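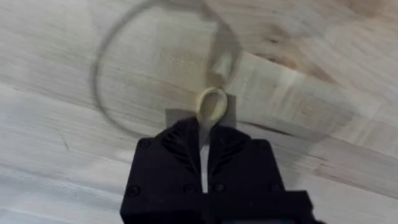 ## Planning and budgeting for a Flillon tabletop cell

These are the questions that come up most often when a department asks the equipment group for a small arm and gripper. Read them before you fill in the request form. Danylo Moroz maintains the answers. Pricing questions go to Si-woo Heo.

### What does the base budget line cover?

The arm, its controller, one two-finger gripper, one wrist camera and the mounting plate. It does not cover the table, the work light, the computer that records data, or spare fingers. Those go on the accessories line, and a request that leaves the accessories line blank is returned.

### Who are the approved suppliers?

Flokport for arms and controllers. Mladenović for grippers, finger sets and cable kits. Anything else needs a single-source form, and the form takes longer to clear than most delivery times.

### Printed fingers or machined fingers?

Printed, for nearly all tabletop work. A printed pair can be replaced the same day, and the grooves on the gripping faces can be changed to suit the part. Machined fingers make sense when the load is high or the part is hot. Budget $300 per year for printed finger stock and screws. Machined sets are quoted per job.

### How many spare finger sets should we order?

Two sets per arm for the first year. Fingers wear at the grooves first. Check the screws when you change a set - a loose finger shows up as bad grasps long before anyone sees it move.

### Do we need a force sensor?

Not for a first purchase. Light utensils, cups and lids can be handled with finger position and motor current alone. If the work includes inserting parts or pressing against a surface, add the sensor at the start, as fitting one later means a new mounting plate and a recalibration.

### Which test objects should we buy?

Ordinary household items, in a mix of shapes. Include at least one thin handle, one hollow cylinder, one flat disc and one clear item. Clear plastic deserves its own place on the list. In a wrist camera view a clear lid can come down to a faint rim and a few gray shadows on the wood, while the small spoon next to it is easy to pick out even though its color is close to that of the table.

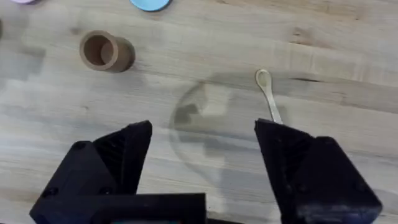 ### Can we use a table we already have?

Yes, if it is rigid and does not rock. Ring marks and scratches on the top are acceptable and are no reason to buy new. A pale wood top gives good contrast against black fingers and poor contrast against pale wood objects, so decide which of those matters for your task. A plain mat is cheaper than a second table.

### Is the standard wrist camera good enough?

For grasping at short range, yes. Expect some blur when the arm moves quickly and expect the fingers to fill a good part of the view. If your task depends on seeing the whole table at once, request a fixed overhead camera as well. It goes on the accessories line.

### What should we allow for computing and storage?

One recording computer per cell. Storage is planned per session, and the standard allowance is 1,000 sessions before older data is moved to the archive at Greltesham. A second camera halves that number.

### How long does delivery take?

Plan on 11 weeks from approved order to a working cell. Arms ship complete. Grippers ship separately and often arrive first, so arrange a locked shelf for them.

### How much floor space is needed?

Enough for the table, a clear walkway on three sides and a stop button that can be reached from the operator's chair. Send a sketch with dimensions. Shared rooms are allowed, but the cell has to be marked off with floor tape.

### What about staff time?

Plan for seven hours of training per operator, done in two parts. This is charged to your department, not to the equipment fund, and it is the item most often missing from first drafts.

### Can we borrow a cell before buying?

Yes. One loan unit is available and is booked by the week. Changeover is on Thursday. Bring your own test objects, and return the fingers that came with the unit, worn or not.

### When do requests close?

At the end of August for the following budget year. Late requests are held over - they keep their place in line but have to be priced again.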